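Travau gripper software: progress report to Hulport
21/12/2025

Work since the September report has gone into the simulator and the grasp planner. The hardware side is unchanged.

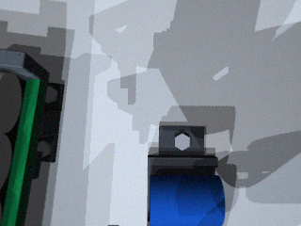 The wrist camera model now runs inside the simulator at the same rate as the controller, so the perception code can be tested without lab time. Shadows are switched on by default. They slow each run down, but the edge detector was tuned on flat lighting and we wanted to see where it fails. It fails mostly where a hard shadow edge crosses a plain surface - the detector treats it as the edge of a part. A fix is in review.

Collision shapes for the gripper have been rebuilt from simple blocks and cylinders. The old meshes caused contact jitter, and the planner kept rejecting grasps that were fine. We ran 3,000 simulated grasps on the new shapes. Planner rejections fell by 70 percent against the September build, and 14 runs ended in a controller fault. All 14 trace back to one timeout in the joint limit check, which has been raised to a longer value while we rewrite the check.

The Říha planning library was updated in the same period. The update broke our config loader and cost us 5 working days. We now pin the version.

Not done: the log viewer. It still needs a manual export step before a run can be replayed, and the Pandham site has asked for this to go away before they start their own tests. We have moved it ahead of the speed work.

Spending is within the agreed budget. We ask to move the unused travel money to compute - the shadow runs use more of it than planned. The next report will cover the first tests at Pandham and the rewritten limit check.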